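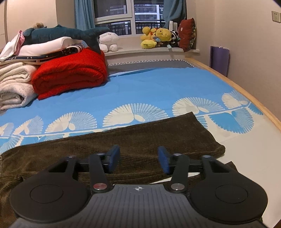

Call for Participants: Working Group on Good Practice for Hand-Held Gripper Recording in Private Homes

Issued 10 Dec 2019

Meteseck is recruiting reviewers and home operators to help complete a practice document on recording household tasks with hand-held grippers. The document is titled the Denside Practice Notes. Draft 7 is available to applicants on request.

Background

The Denside notes set out how an operator should prepare a room, carry out a task and hand over the recording. They were first written for kitchens. Sections on bedrooms and laundry were added in November, after comments on the previous draft showed that the kitchen rules did not transfer well. Bedding is large and soft, it changes shape between attempts, and it is usually handled in rooms that hold personal items. The present draft covers 483 recorded sessions in its evidence table. Most of these are kitchen sessions, and the bedroom sections need more review before publication.

Who we are looking for

Home operators. You will record bed making, blanket folding and tidying in your own home, following the draft as written, and report each clause that was unclear or could not be followed. Prior experience with a hand-held gripper is useful but is not required. Training takes one day at our Imrie office.

Technical reviewers. You will read the full draft and return written comments by clause number. Applicants should have worked in one of the following areas: machine safety, data protection, test methods, or robot learning from demonstration.

Questions open for review

Clause 4.2, room condition. The draft asks that rooms be recorded as lived in, with toys, cushions and spare bedding left where they normally are. Some reviewers want a minimum clear area on the mattress. We need evidence for or against a fixed value.

Clause 4.5, windows. An uncovered window may show neighboring buildings. The draft requires curtains to be closed if people or street signs can be made out, and otherwise leaves the choice to the operator.

Clause 5.1, fabric handling. Operators must grasp with the finger pads only and may not steady the fabric with the free hand unless the task sheet allows it. Knitted and fleece items are treated the same as flat sheets. This may need to change.

Clause 5.6, failed grasps. Failed attempts are kept in the recording and labeled. Trimming is not permitted.

Clause 6.3, consent. Every adult in the household signs before the first session — including those who will be out at the time. Consent can be withdrawn until the recording is released.

Time and payment

Home operators complete 60 sessions and receive a single payment of $2,000 when the last written report is accepted. Equipment is lent by Drusex and must be returned in its case. Technical reviewers are paid per round of comments at the rate given in the application pack. Travel to Imrie is reimbursed for both roles.

Conditions

Participants must be 18 or older. Operators who rent should check that their lease permits the work. Persons employed by Drusex may comment on the draft but may not serve as reviewers — the equipment clauses bear directly on its products.

How to apply

Request the application pack from the Meteseck standards desk and state which role you are applying for. Operators should attach a short list of the rooms available and the bed sizes in each. Reviewers should attach a resume and one sample of written technical comment. Incomplete applications will be returned once for correction.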